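Open House at the Kiseva Veterans Center
Sunday, November 16, 2025

I'd been meaning to get over to Kiseva since they moved into the old furniture store in May, and I finally made it to the open house. My neighbor had a flyer on her fridge, I had a free afternoon, and off I went with a bag of oranges because I can't show up anywhere empty-handed (Navy mother, can't be helped).

Parking is behind the building, off Norkari Street. The front door is the heavy one and it sticks, so give it a good shove. Inside there's a desk with a sign-in book, and I was number 105 for the day, which pleased the young man at the desk so much that he read it out loud to the whole lobby!

Inna Onyshchenko took our group around. She runs the benefits office, and she did two tours in the Army as a mechanic before that, so she talks fast and doesn't waste your time. The first stop was the claims room, with four desks with doors you can close, so you aren't telling your medical history to everybody waiting for coffee. She told us the office helped with 257 claims in its first months at the new place. A lot of those were spouses and widows who never knew there was anything to file for.
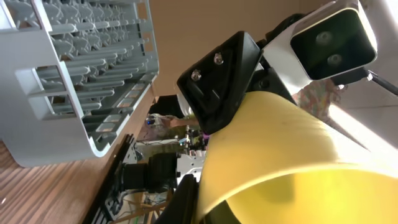 Do you have to be a member of anything to get help with a claim?
Any veteran, spouse or surviving parent can walk in, and the help is free. Bring discharge papers if you have them, and if you don't, the office will help you send for a copy.

A man behind me wanted to know about the hearing tests and got a long answer, most of which I missed because I was reading the wall. It's covered in ship and unit patches that people have brought in, pinned up any old way. I found one from my son's ship down by the light switch and stood there like a fool for a minute. If you go, bring a patch — they have the pins right there.

After that we went upstairs (there's an elevator, a slow one) to the reading room. It's named the Sveinbjörnsson Room after the couple who left their books to the center, 502 of them, and I'd say half are about submarines. I borrowed one on the Korean War and I've got three weeks to bring it back.

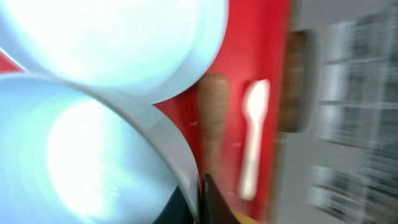 The chairs up there are the good kind, with arms you can push up from, and whoever picked them has bad knees or loves somebody who does. You can reserve the room in the evening for a group. The women veterans meet there on the first Thursday, and there's a letter-writing bunch that sends mail to people deployed over the holidays. I signed up for that one on the spot. They have 116 names on their list this year and they want every one of them to get a card and a real letter, handwritten, with no glitter. Apparently glitter was a problem last year!

Mikkel Frandsen caught us on the way down to talk about the ride program. He drives one of the two Wirness vans that go to the VA clinic and back, and he was honest that they're short of drivers for the early run. You need a clean license and a morning to spare. Call two days ahead if you need a ride, three if you use a wheelchair, and be out front ten minutes early.

I stayed for the raffle, lost the raffle, and had a long talk on the stairs with a retired Coast Guard cook about chowder. We don't agree on chowder.
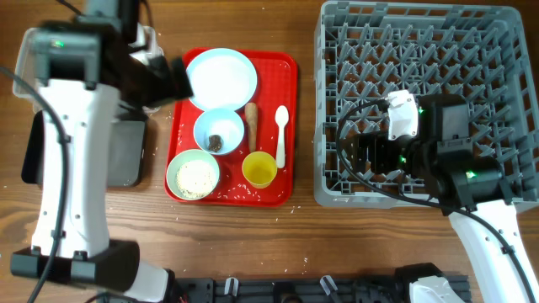 If you want to go

The center is open Monday through Friday, nine to four, and the claims office takes walk-ins until three. The reading room stays open later when a group has it booked. Street parking out front is metered, so use the lot in back. The next open house is in May, and I'm told the elevator will be faster by then.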